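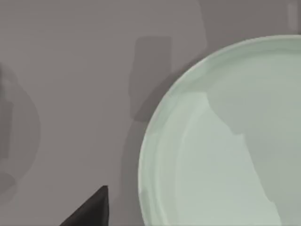
Reading time: 3 minutes

Chapter 3
The Rhythm Section, or Why the Bass Player Is Always Early

In the last chapter we dealt with melody, the part of popular music that people hum in lifts. We now go downstairs, where the work is done. Most listeners can sing you the chorus of a song they love and few can tell you what the bass was doing under it, and yet if you take the bass away they will frown and check their headphones. This chapter is about the thing they would be missing.

We shall stick to dance music for the time being, and mainly to lovers rock, dub and the British club styles that borrowed from both. Readers who came for the string quartet should turn to Chapter 7, and may take a biscuit with them.

3.1 Pulse and tempo

The pulse of a piece of music is the thing your foot does when you have stopped paying attention to it. Tempo is how fast your foot does it, measured in beats per minute (bpm). Neither term is difficult. The trouble starts when two people tap their feet to the same record at different speeds and both are right.

Take "Grorstead", the opening track on the first Stunley album, which we shall come back to so often in this book that you may grow to dislike it. The sleeve gives the tempo as 104 bpm. Put it on and tap along. A fair number of readers will find themselves tapping at half that speed, because the snare falls only once in each bar, on the third beat, and the snare is what a tired person follows. This way of hearing is called half-time feel. It doesn't change the tempo. It changes how grown-up you look while dancing to it.

Now play the second track, "Dolan", which runs at 95 bpm. It is slower on paper, and almost every class I have taught has sworn it was faster. The hi-hat is to blame. It plays four strokes to each beat where "Grorstead" has only two, and the ear, which is easily impressed, takes busyness for speed. (Office life offers many parallels, and we shall leave them alone.)

3.2 Where the beat is, and where the player puts it

A drum machine puts each note where it has been told to. A human drummer puts it near there. When a player leans a little ahead of the beat, musicians say the playing is pushed; when it hangs back, they say it is laid back, or, if they are paying for the studio, late.

The distances are tiny, far too small to count aloud, and they matter a great deal. Usman Bajwa, who played bass on both tracks, was asked in a magazine interview how he decided where to place his notes. "I listen to the kick drum and then I have an argument with it," he said. He was then asked who wins, and changed the subject to amplifiers.

Listen to him in the first verse of "Dolan". The kick drum is programmed and as regular as a gas bill. The bass arrives a shade before it on the first beat of the bar and a shade after it on the third. Played on its own, the bass part sounds slightly drunk. Played with the drums, it makes the whole track seem to roll forward and then sit down again, and that rolling is most of what people mean when they say a record has a groove.

3.3 Syncopation

A syncopated note is one that is stressed where you weren't expecting a stress. It follows that you must first have been expecting something. This is why the dullest part in any dance record, the steady one, is also the part that can't be sacked. On the Indum remix of "Grorstead" the kick drum drops out for the whole of the middle section, and the bass line carries on exactly as before. See if you can still find the first beat of the bar after a minute of it. I lose it most times, and I have had the record since it was new.

Before you read on

Play the first verse of each track and clap on every beat. Then clap only on beats 2 and 4. If you live with other people, warn them. Write down where in the verse you first went wrong, and keep the note, as you will need it for the exercise at the end of section 3.5.

3.4 Writing rhythm down

So far we have managed with feet and hands. To go further we need a grid.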